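The Last Toy Without a Charger

A Wednesday in August, four in the afternoon, and Remzi Karabulut is on his stomach under a sofa. He is looking for a triangle.

Karabulut repairs and resells secondhand building blocks from a former shoe store, where the foot-measuring device still sits on the counter and still gets used, mostly by adults. His business is called Timby. It has no app. It has a sink, a rack of drying trays, and a wall of bins sorted by shape, then color, then by a third system he declined to explain to me.

"People think a set is finished when a piece goes missing," he says from under the sofa. "A set is finished when you lose the box. Before that it's just smaller."

I had come to him with a problem. My daughter, who is 7, had inherited a tub of blocks from three different households, and I had been assigned to make sense of it. The tub contained cubes, slabs, wedges, a domino, and something that I am fairly sure was once part of a bed. My plan was to throw most of it away on a night when everybody else was asleep. Karabulut's opinion of this plan was visible from the soles of his shoes.

His own approach is to keep the mixture. Shapes that match too well, he says, produce towers, and towers produce one afternoon of interest followed by a crash and a snack. Give a child a few pieces that don't belong together and you get something odder: a bakery, a bus, a hospital for buses.

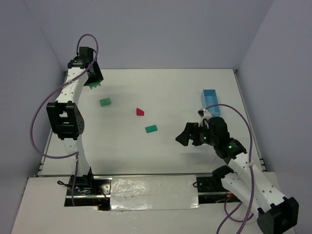
How many blocks does a child need to start with?

Fewer than the box suggests. A couple of dozen will build most things a small child has in mind, and 24 pieces can be picked up before dinner without a hostage negotiation.

The box, of course, suggests otherwise. The Havberg bucket, which was the status purchase among parents on my street last winter, holds 1000 pieces and comes with a lid that fits only if the pieces go back in the order they came out. I know two families who own it. Both describe it the way people describe a boat.

Ye-ji Um has strong feelings about the Havberg. She runs the playroom at Bellis, a preschool that occupies the lower floor of a dental building, and she has spent 13 years watching what children do when a great heap of anything is poured out in front of them. Mostly they stir it. Some of them lie down in it. Then they go and play with the lid.

Um puts out a short shelf of blocks in the morning and holds the rest in a closet. Wedges are her favorites, and she rations them like good chocolate. A wedge is a roof, a ramp, a slice of cheese, a shark. A cube, she concedes, is a cube, though she once saw one serve as a baby for an entire week, and it was very well looked after.

She is less sentimental about color. Adults sort by color when they tidy, and the children in her room undo it by nine the next morning, when green turns out to be needed for soup. She stopped labeling the bins years ago. The labels had been laminated, too, so it was not a decision taken lightly.

I tried the short shelf at home. I set out a few pieces on the low table and hid the tub behind the winter coats. My daughter surveyed the arrangement and asked whether we had been robbed. Then she built a bank, so that it wouldn't happen again, and put the possible bed part in charge of security.

The Kavis storage bench I'd bought for the whole collection is now used for scarves. It cost more than the blocks did when they were new, all three households included.

Karabulut did find his triangle, along with a pen and a quantity of fluff. He rinsed the triangle in the sink, looked it over on both sides, and dropped it into a bin that appeared to hold nothing else remotely like it. I asked him again about the third system. He asked me what size shoe I wore.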